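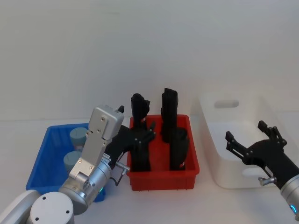 I've been sorting other people's junk drawers, sheds and sewing rooms for a good long while now, and the question I get most these days (usually while I'm up to my elbows in somebody's battery chargers) is whether a robot couldn't just do all this. So let me give you my answer, along with the tips I'd give you either way, as the two turn out to have a lot in common!

**Can they sort?** Yes, within limits. A two-armed machine with bins set out in front of it can pick a thing up and put it in another bin, and that's a real chore, and I don't sneer at it. What it doesn't have is your grandmother's sense of what belongs with what. My friend Anum Niazi works at a small repair shop and has watched a setup like this at her supplier's place. She told me the arms were patient and tidy and slower than her nephew, and her nephew is not quick.

**Make it easy for whoever is doing it.** Everything that helps a machine helps a tired person on a Tuesday night:

- Use a different color for each bin. Blue, red and white beat three gray ones and a roll of labels.
- Keep the bins shallow for anything you pick from often. Save the tall box for things that are finished and going somewhere else.
- Stand things on end if they'll stand. You can grab the top of an upright thing without rummaging, and so can a gripper.
- Leave a hand's width between bins. I know it looks wasteful, but you'll be glad of it when you're reaching across with something in each hand.
- Start with one bin empty. If every bin is full before you begin, you're only shuffling.
- Work on a plain, light tabletop. Dark screws and caps vanish on a dark bench, and I've spent whole evenings on my knees proving it.

**What I'd still do myself.** Anything tangled, anything soft, and anything where you have to decide. Cords are the worst of it. Laundry is nearly as bad, bless it, and I wouldn't hand over a drawer of loose blades to anybody, with or without a plug. Rainer Rieger wrote to ask about glass jars, and my feeling is that I'd want to see a machine handle 900 of somebody else's before it touched one of mine.

**Should you wait for one?** Please don't! I have a reader, Irfan Malik, who has put off his garage for 6 years on the grounds that help is coming. It may well be, and I'll be first in line with a plate of cookies when it gets here, but the garage could be done this weekend with three bins and a radio.

If you do try the color trick, start with one shelf and leave the rest alone until you've lived with it a week or so. And put the lids somewhere you'll remember. I keep mine behind the kitchen door.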